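Filed under: Course Materials / Sport Event Management / Unit 6

Unit 6. Start and Finish Operations in Road and Cross Country Running

Scope of the unit

This unit covers the duties of the organizing body from the opening of the call area to the release of official results. It assumes that students have completed the reading on course measurement and have a working knowledge of the entry process. Stadium events are treated separately in Unit 7.

The worked case throughout is the Fevik Cross Country Meeting, a club and school event held each December on parkland outside Skulville. The meeting accepted 757 entries in its most recent edition, of whom 660 started. Students should keep both figures in mind, as much of what follows concerns the difference between them.

6.1 Entries, starters and finishers

An entry is an administrative record. A starter is an athlete who has reported to the call area, been checked against the start list, and crossed the start line. The two terms are often used loosely in press material, and the organizing body should not repeat the error in its own documents.

At Fevik, 97 entered athletes did not start. Most had withdrawn before the day of the meeting, but their names remained on the printed lists given to marshals. The result was a long delay at the second race, when officials went on calling for athletes who were not on the grounds. The lists are now closed the evening before and reprinted in the morning, with withdrawals removed and late changes marked by hand.

6.2 The call area

The call area opens 40 minutes before each race and closes ten minutes before the start. Athletes report in club order. The call area judge checks the bib number, the position of the bib, and the transponder where one is used. Spare pins and a marker pen are to be kept at the table.

Fevik has 16 starting pens, assigned by draw. A team may not exchange its pen with another team, even where both agree. Team managers may accompany athletes as far as the entrance to the pens and no farther. 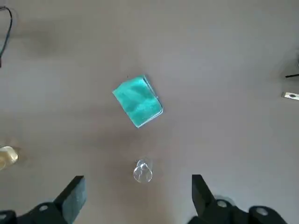 Graciela Godoy has objected to the rule on managers, arguing that in the under-13 races an adult from each club should be allowed to stay behind the pens until the starter takes over. Younger athletes, in her view, are more likely to miss an instruction given once over a loudspeaker than to gain any advantage from a familiar face. The point is a fair one and will be taken up in the seminar. Students should come prepared to argue either side, with reference to the safety plan as well as to the rules of competition.

6.3 The start

The starter stands forward of the line, raised, and visible from every pen. A recall starter is placed on the opposite side. In a large field the first 200 meters carry the greatest risk of falls, and the course should stay wide and straight for at least that distance. If athletes fall in this stretch because of contact, the race may be recalled -- a decision for the starter alone.

6.4 The finish

The finish funnel must be long enough to hold the largest group expected within any one minute. Athletes remain in finishing order until their numbers have been recorded. Where transponders are used, a manual record is kept as well, and the two are compared before any result is posted.

The Ocampo method, used at Fevik, places one recorder at the line and a second at the funnel exit. Neither sees the other's sheet. Differences are settled by the finish judge from the video record.

6.5 Results and protests

Provisional results are posted with the time of posting written on the sheet. The protest period runs from that time. Protests are made in writing by the team manager.

Reading before the seminar

Fleltley, Notes on Mass Starts, chapters 2 and 6.
Fevik meeting handbook, section on team scoring -- tied teams only.

Written work: draft a call area timetable for a program of six races. One page, due at the start of the seminar.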